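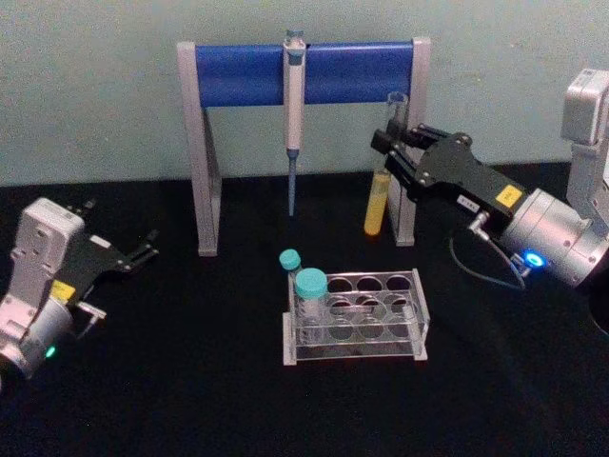
Thursday, July. Cold. Heater in the back lab still tripping the board so everything done in jumpers.

Leaf dye work, carrying on from last week's mess. Reminder to self of where we were: the Irkent leaf gives a proper rust orange on the Nilora wool with no mordant at all, the Gounder Creek leaf gives tan, and we can't say why. Supposedly same species. Same still, same pot, same wool. People keep asking if it's the water. Today was meant to settle the water.

Plan (written last night on the back of the Drekico invoice, copying in before I lose it)
– same leaf, three waters: town, tank, deionised
– same leaf, town water, chalk added / vinegar added
– Gounder leaf in whichever water wins
– one blank with wool and no leaf because we forgot it last time and then argued over whether the wool had yellowed by itself

Leaf prep. Irkent leaf, dried, stripped off twig, crushed by hand with gloves on. Don't use the coffee grinder again, the oil gums up the blades and the whole thing smelt of cough lollies for days. Weighed out in paper bags. 400 g of dry leaf left in the Irkent tub before I started so there's not endless supply of this. Whoever is going up that way next please get more, from the SAME trees. They're tagged with orange flagging tape on the fence side. If the tape's gone, they're the ones past the second gate before the dip.

Wool. Nilora 2 ply, natural, scoured. Scouring was done Monday by someone (not me) and it's not in the book. Please put it in the book. I had to smell the skeins to work out whether they'd been rinsed. Wetted out overnight in deionised, drained, not spun.

Pots. All stainless, lids on. Checked there's no scratched enamel one in the set this time, the iron in that one is what gave us the lovely chocolate we spent a fortnight trying to repeat. Labelled pots with the paint pen on the lid AND the side because lids wander.

Morning
Leaf into pots, water on, up to a simmer. Slow. The double hotplate runs hotter on the left than the right and has done since it was moved, so swapped pots left to right halfway. Not ideal but at least it's the same not ideal for everything.

Town water pot coloured first. Amber, then a strong tea. Deionised lagged behind by a good margin and stayed clearer. Tank in between. Smell from all of them strong, door open, which didn't help the temperature in here.

Wool in once the pots were all simmering and looked as though they'd stopped getting darker. Leaves left in. I know the recipe sheet says strain first. The recipe sheet is for onion skins. With euc we've had better colour every time the leaves stay in contact, even if it means picking bits out of the wool later.

Chalk pot: went murky straight away, brownish, some scum on top. Skimmed. Vinegar pot: brighter, more yellow looking in the liquor. Wool in both.

pH strips only, meter is off being calibrated again. Strips are old and I don't trust the last pad, the colour runs. Read them under the window, not under the tube light. Town was on the alkaline side of neutral before leaf went in and every single pot finished acid, including the chalk one, just less so. So the leaf is doing a lot of its own pH work. Worth writing down properly when the meter comes back. Don't quote anything from the strips.

Midday
Turned wool every so often with the glass rod. Left it alone during lunch which was a longer lunch than planned (delivery, see below).

Delivery – Drekico sent the alum, finally, but the wrong grade. Box says what we ordered, bag inside says something else. I've put it on the bottom shelf with a DO NOT OPEN note. Rang them, was told to email, emailed. Also they still owe us the cream of tartar from the last order. We've got enough of the old alum for the Gounder retest if no one uses it for anything else. Looking at the person who was pickling a goat skin.

Sub samples of each liquor pulled into tubes, cooled, then diluted for the spec. Had to dilute a lot more than expected, first lot went off the top of the scale. Redid. Reading at 432 nm, which is not a peak, it's a shoulder, but it's where we read last time so sticking with it so the two sets can be compared. If we were starting over I'd do a full scan on the lot. Maybe do that anyway with the leftovers, they're in the fridge door.

Order of absorbance, high to low: town, tank, chalk, deionised, vinegar. Vinegar being last was a suprise, it looked strong in the pot. Possibly it's just yellower and we're reading on the wrong side of it. See above re full scan.

Cloudiness in the chalk one makes that reading rubbish. Spun it down and it dropped but there was still haze. Put a bracket around it in the sheet.

Afternoon
Wool out, cooled in the liquor first, then rinse. Rinsed in the same water each skein was cooked in so as not to muddle things. This used up nearly all the deionised so the big carboy needs filling. I've switched the still on. Someone switch it OFF.

Colours, wet, by eye, under window, getting late so light not brilliant:
Town: rust, proper orange, the one everyone likes
Tank: rust, can't split it from town except side by side, maybe a touch softer
Deionised: orange but thinner, more apricot
Chalk: brown orange, dull, bit patchy where it sat against the side
Vinegar: yellow gold, clean, very even
Blank: no change I can see. Good. So that argument's over.

So water makes a difference, but a small one. Nowhere near rust vs tan. Even deionised with Irkent leaf is miles more orange than anything we ever got off Gounder. Water isn't the answer, or isn't the main one.

Gounder leaf then, in town water since that won. Started late, cooked the full time, stayed back for it. Tan. Same tan as last time. Held it against last time's card and you wouldn't pick them apart. At least it repeats.

What's left to explain it then
– leaf age. Gounder lot was mostly new growth, from after they cleared under the powerline. Irkent trees are old and the leaf's tough. I like this one best.
– season. Irkent picked end of summer, Gounder picked after the rain
– it's not the same species and we've been kidding ourselves. Juvenile leaf round, adult leaf long, buds would tell us and we have no buds. Get buds. Get gumnuts too, even off the ground, if they're plainly under the tree.
– drying. Irkent was hung in the shed, Gounder was done in the oven because we were in a rush. Could have cooked something off. Easy to test: dry the next lot both ways.

Drying one is the cheapest so do that first. Have put fresh Gounder leaf half on the rack in the corridor, half in the oven at 57 (dial says a bit over, thermometer inside says 57, go by the thermometer). Don't leave your lunch in there please.

Light test. Cut a bit off each skein, wound on card, half covered with foil, taped in the north window next to the last lot. The old ones have had a month nearly. Peeked under the foil: rust has gone a hair browner on the exposed side, nothing to worry about. The onion skin one next to it is pretty well finished. The avocado pink went long ago, don't know why we keep it up there.

Wash test not started. Want the skeins to sit a week first, the last lot bled more when we washed them straight off and I think that was just loose dye and poor rinsing.

Sums
Leaf to wool was the same by weight in every pot, dry on dry. It's a lot of leaf. If Nilora want this for a whole run someone needs to work out how many sacks that means and who's going to strip twigs, my hands are wrecked. Could try half the leaf and a second cook. The second bath off the same Irkent leaf last time still gave a decent peach so there's plenty left in there that we're tipping on the garden.

On that, spent leaf goes to the heap by the shed, not in the bin, it's blocked the bin room drain once already. Spent liquor with no mordant in can go on the heap as well. Anything with alum goes in the drum.

Mistakes today, for the record
– swapped lids on tank and town for a bit, caught it from the side labels. Told you
– splashed vinegar liquor on the corner of the chalk skein at rinsing. Went yellow on that spot in seconds. Kind of intresting? Cut that corner off and taped it in here, opposite page. So the chalk colour shifts back with acid, at least partly. Try it the other way, vinegar skein with a dab of chalk water.
– no photo of the wet skeins with the grey card, light went. Do dry ones tomorrow by the window before midday

To do
meter back?
fill carboy, still OFF
Drekico email, chase
full scan on the fridge door tubes before they grow something
more Irkent leaf, plus buds and nuts from both
turn the corridor leaf over morning and night
half leaf trial
oven vs rack, Gounder
dab test on vinegar skein
find out who scoured the Nilora and with what

Skeins are on the line over the sink, in order, town nearest the door. Drip tray under. Leave them be.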